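3.2 Why we stopped trusting the tidy forecast

I should say how this part of the work got going, as it explains a few odd choices later on. Hongmei Yuan and I had been asked to look at the overnight temperature forecasts sent out to growers in the Lernlow valley, and to find out why so many of them rang up after a frost to say they'd been told there wouldn't be one. The forecasts weren't bad. They were quite good, on average, and that turned out to be the trouble.
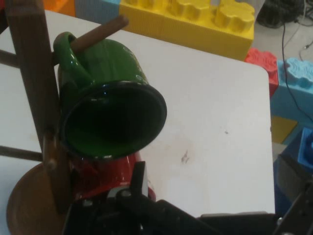
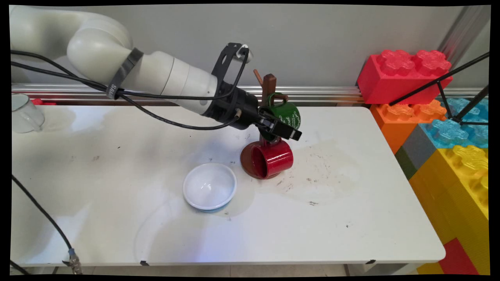
Figure 4. Green mug and wooden mug tree, seen close up in one view and with the robotic arm in the other. Photos: Leopold Steiner.

A forecast that says "low of 2 degrees" is a single number, and growers are sensible people who plan around the number they're given. What they really want to know is how likely it is that the air at bud height drops below zero for long enough to do damage. Those are two different questions! You can answer the first one very well and still be no use at all for the second. So the question for this section is a narrow one: if we take the same model output and turn it into a chance of frost, how much can we believe that chance, and what do we have to do to it first?

We worked with 3043 station nights from the Praltley network, which covers the valley floor, both shoulders and a bit of the plateau behind. A station night is just one station on one night, from sunset to an hour past sunrise, and we kept it only if the record was complete. Fengying Jia went through the gaps by hand (a miserable job, and I owe her several lunches) and threw out every night where the thermometer had stuck or the shield had iced over. Of what was left, 2417 nights went into fitting and the rest were kept back for testing. We split by whole winters and never within one, so that a cold spell couldn't have one foot in each camp. I'd made that mistake in an earlier draft and the scores looked marvellous. They should have been a warning.

The raw chance of frost came from simple counting. Take all the runs for a given night, see what share of them go below zero at the nearest grid point, and call that share the probability. It's crude, but plenty of people use it and we wanted to see how it did before fiddling. It did much as you'd expect if you have ever stood in a valley at five in the morning. On windy or cloudy nights it was fine. On still, clear nights the runs huddled together far too closely and nearly all of them were too warm, so the method would cheerfully announce a tiny chance of frost on a night when half the stations on the valley floor went white.

The reason isn't mysterious. The grid point nearest to the lower stations sits well up the slope as far as the model is concerned, and the pool of cold air that gathers below simply doesn't exist in its version of the valley. Every run shares that flaw. You can add as many runs as you like and they will go on agreeing with each other, and agreement between runs that all have the same thing wrong with them tells you very little. Jianhua Yuan put this rather better at our December meeting, with a drawing of a bathtub, but we couldn't reproduce it neatly.

We tried two ways of putting things right. The first was a plain shift: work out how much too warm the model is at each station over the fitting winters, and knock that much off. This helps a bit. It also makes the windy nights worse, as they never needed the shift to begin with, and you end up with a station that cries frost in a gale. I was ready to drop it altogether, but it's what the Tesgate office had been doing by eye for years, so it seemed only fair to leave it in the comparison.

The second way lets both the shift and the spread depend on the night. We fitted a bell-shaped curve for each station, with its centre given by the average of the runs plus a correction for wind and cloud, and its width allowed to grow when the evening was calm. The chance of frost is then the part of the curve lying below zero. There are only a handful of numbers to fit per station and we did it by making the overall score on the fitting nights as small as possible, with a gentle pull towards the valley average so that stations with short records didn't run off and do something silly. Aiguo Xu wrote the code for this, and found along the way that the cloud term hardly mattered once the evening wind was in. We kept it anyway for the plateau stations, where it does earn its keep.

I'd like to say a word about how we judged the results, as this is where arguments tend to start. A probability can't be right or wrong on one night. If I tell you there's a 60 per cent chance of frost and there isn't any, I haven't necessarily slipped up. What you can do is gather up all the nights on which I said 60 per cent and see whether frost came on that share of them. If it did, I'm reliable, at least at that level. Then you ask whether I'm any use, because someone who quotes the long-run average every night is perfectly reliable and no help to anyone. We looked at both things separately before rolling them into one score, and I'd urge others to do the same. A single score hides an awful lot.

On the test winters, the raw counts were badly overconfident at both ends. When all the runs said no frost, the lower stations still froze often enough to make the forecast worthless for protecting blossom. The plain shift moved the whole curve over without changing its shape, so it swapped one sort of error for another. The night-by-night fit came out close to the diagonal for most of its length, sagging slightly in the middle, where there aren't many cases and I wouldn't read much into it. It was also willing to stick its neck out, giving high chances on cold nights and low ones on mild nights, and not hiding in the middle as I had feared it might with all that extra width.

There was one station where nothing worked. It's a small hollow below a railway bank, and it froze on 83 of the nights we looked at, including several when its neighbours were comfortably above zero. Hongmei thinks the bank holds the cold air back like a dam. I think she's right, but we have no wind measurements on the far side and can't show it. We left the station in all the totals. Taking it out would have made our numbers prettier, and the grower there would quite reasonably have wanted to know where he'd gone.

A few cautions, then. We used one number, zero degrees at screen height, as our line for frost, and damage depends on the stage of the buds and how long the cold lasts. The curve we fitted is symmetrical, while the errors on calm nights have a longer tail on the cold side – we tried a lopsided curve and the gain was too small to be worth the fuss, but with more winters that might change. And the fit assumes the model itself stays put. Should the grid or the surface scheme be updated, the station corrections will have to be done again from scratch, and there will be an awkward spell when there aren't enough nights on the new version to do it properly. We come back to that in section 5, where we borrow strength from older runs using the weighting suggested by Du.

The next part takes the fitted probabilities and asks at what level a grower ought to light the burners. That depends on what fuel costs and what the crop is worth, so the answer is different for nearly every farm in the valley, and we only work through two of them in full.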